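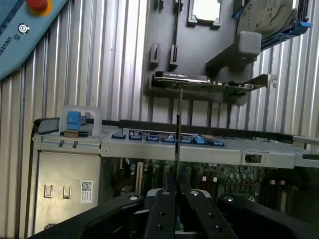 Núm. 9 — pág. 603

Abrir una torre vieja y ordenar lo que hay dentro

Escribo esta guía para las personas que tienen en casa una torre grande, de las que pesan mucho, y que nunca han quitado la tapa por miedo. Yo también tenía este miedo. Aprendí con Nafula Rweyemamu en el taller de Okoth, en noviembre, y desde entonces he repetido el mismo trabajo muchas veces. El español no es mi primera lengua, así que voy a explicar despacio y con palabras sencillas.

Qué se necesita

Un destornillador de estrella mediano, un pincel suave, una linterna pequeña, un paño seco y una caja con separaciones para los tornillos. Yo uso una caja Zemau, pero sirve también una huevera de cartón. Necesita además cinta de papel y un lápiz para las etiquetas. La mesa debe estar despejada, con espacio para dejar cada pieza plana.

Antes de abrir

Apague el ordenador desde el sistema y espere hasta que se paren los ventiladores. Después desconecte el cable de corriente y todos los otros cables. Pulse el botón de encendido durante unos segundos con el cable ya quitado. Toque una parte metálica sin pintar del chasis y vuelva a tocarla cada vez que se levante de la mesa.

Haga una foto antes de mover nada. Una torre abierta tiene muchas piezas que se parecen y la memoria engaña. Si hay una pegatina con código QR en el lateral de metal, como en la foto, no la despegue: fotografíe el texto pequeño, que en algunos modelos dice la serie o la referencia.

Sacar el disco

En muchas torres el disco duro va dentro de una bandeja con guías de color. El azul es bastante común y suele indicar que la pieza se puede tocar sin herramientas. Apriete las dos guías con los dedos y tire recto, sin girar. Si la bandeja no sale, mire primero si queda un cable puesto — a mí me pasó dos veces y casi rompo el conector.

Escriba en un trozo de cinta la posición de la bandeja y péguelo sobre la guía, nunca encima de la etiqueta del disco. Deje el disco plano, lejos del borde de la mesa.

Sacar la tarjeta gráfica

La tarjeta gráfica se sujeta por tres sitios: la ranura de la placa, la pestaña de plástico al final de la ranura y la chapa metálica del extremo. Quite primero el cable de alimentación, si lo lleva. Después suelte la chapa, que puede tener un tornillo o un cierre. Por último baje la pestaña y levante la tarjeta con las dos manos.

Sujétela por la carcasa del ventilador y por la chapa. No ponga los dedos sobre los contactos dorados. Cuando la apoye en una superficie, compruebe que el borde verde del circuito no queda apretado contra nada duro.

Los cierres y las cubiertas

Algunas torres tienen una cubierta larga de metal que cruza el chasis. Busque un pestillo de color antes de buscar tornillos. Mwajuma Temba me corrigió esto el primer día: yo hacía palanca con el destornillador y el cierre estaba al lado. Si una pieza no se mueve con una fuerza normal, pare y mire con la linterna.

Limpiar

Pase el pincel de arriba hacia abajo. Sujete las aspas de los ventiladores con un dedo para que no giren. No use el paño sobre los circuitos, solamente sobre el metal y el plástico. En los rincones el polvo está a veces pegado, y allí hace falta paciencia y un bastoncillo seco.

Volver a montar

Siga el orden contrario: tarjeta, cables, cubierta, bandeja del disco. La tarjeta debe entrar hasta el fondo y la pestaña tiene que hacer un clic. Compare con la foto del principio y mire que la caja de tornillos esté vacía. Si sobra uno, no cierre todavía.

Conecte la corriente, la pantalla y el teclado, y encienda con la tapa abierta, sin tocar nada dentro. Si no hay imagen, apague, quite la corriente y vuelva a poner la tarjeta gráfica. Cuando todo funcione, apague otra vez, desconecte y coloque el lateral — primero los ganchos, después los tornillos.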